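Pundgate Fold Policy, second release: review

I run a two-arm bench and wanted a folding method I could train without a large lab behind me. Pundgate's release comes with training code, one set of weights and 3053 demonstrations of cloth handling. I used it through most of March.

The method splits folding into two stages. A first model picks grasp points on the cloth, and a second one moves both arms from there. The paper by Lai-ching Hsu and Hussam Atallah says the split helps most with shirts that start out crumpled, and my results agree. Over 15 starts from a crumpled pile, the split version finished nine folds. The single model that ships as a baseline finished two.

Setup took me an afternoon. The instructions are clear up to the camera calibration, where a page is missing. Naa Agbenyega posted the lost steps on the project forum and they worked the first time.

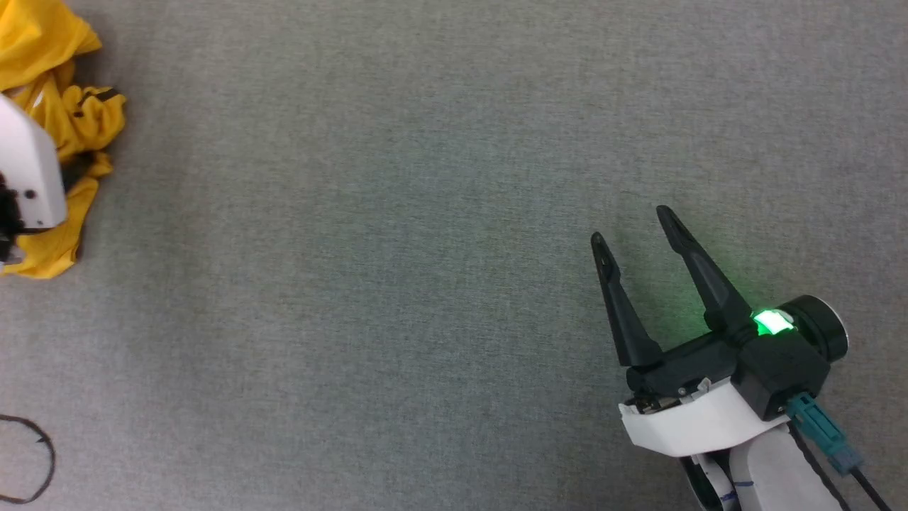 Yellow cloth on the gray surface in both.

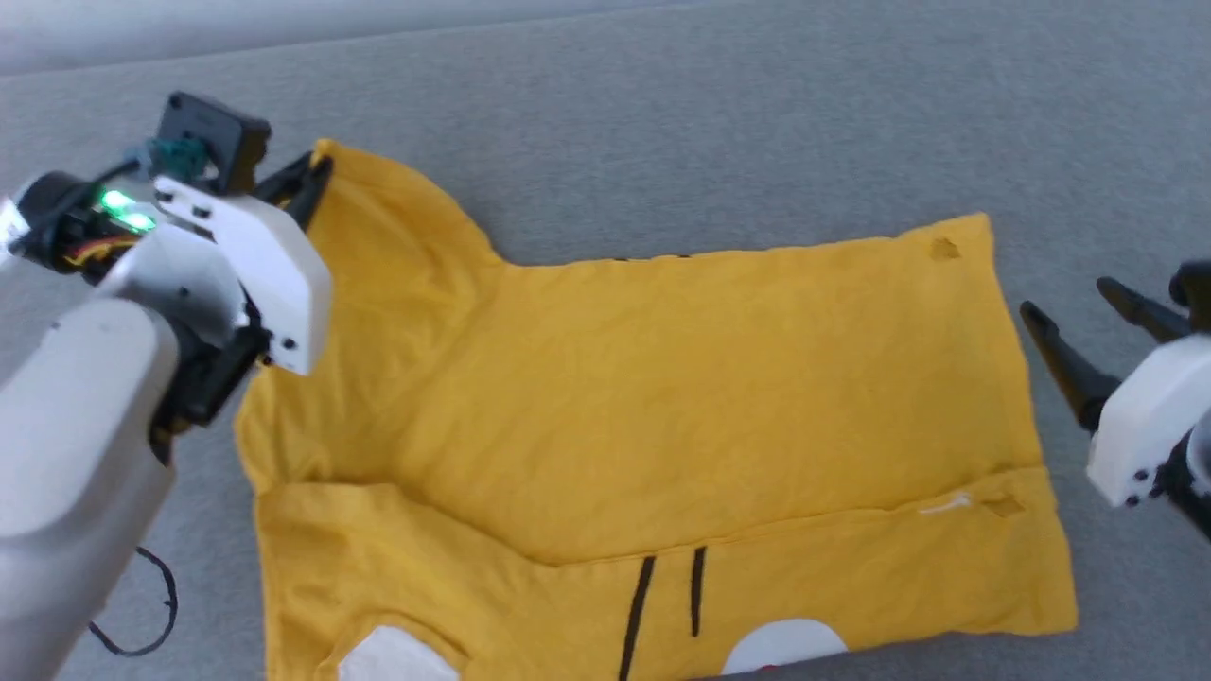

Do you have to collect your own demonstrations before it will fold anything?
The supplied weights will fold plain short-sleeved shirts without any. I added a small set of my own for long sleeves, and those were poor until I did.

Most of my failures came in the first stage. The model likes to grab a hem when it should take a shoulder, and the second stage has no way to ask for another try. I ended up writing a simple check that sends the arms back to the start. It should have been included.

Training on one card ran overnight. The logs are plain text and easy to read.

I would use it again for shirts. For towels I still prefer the older Vultell code, which is faster and needs less tuning.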